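Tridlow Gripper Kit, two months in

I paid 329 for the Tridlow kit because I wanted a gripper for the arm I've been building in my spare room, and I was sick of printing my own fingers and snapping them. Putting it together took me 90 minutes, plus another 10 hunting for a screw that had rolled under the radiator.

The good stuff first! The fingers are stiff, they open nice and wide, and the wrist camera mount lines up without any shims. I run mine over a plain white table, sorting odds and ends between a tray and a basket, and the camera gets a great look at both fingertips.
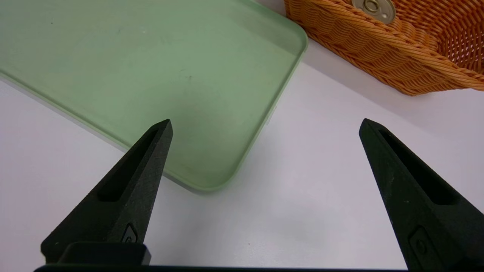 Wrist cam view, fingers open over my sorting table.

Now the grumbles. The manual is 2 pages long and one of those is the parts list. The cable clip is junk – I swapped it for a Jima one the first weekend. And the finish picks up little scratches pretty fast, if you care about that (I don't, much).

My old Rolland gripper was quieter, but it never closed straight for me. I'd buy the Tridlow again, and I've got a second one on order for August.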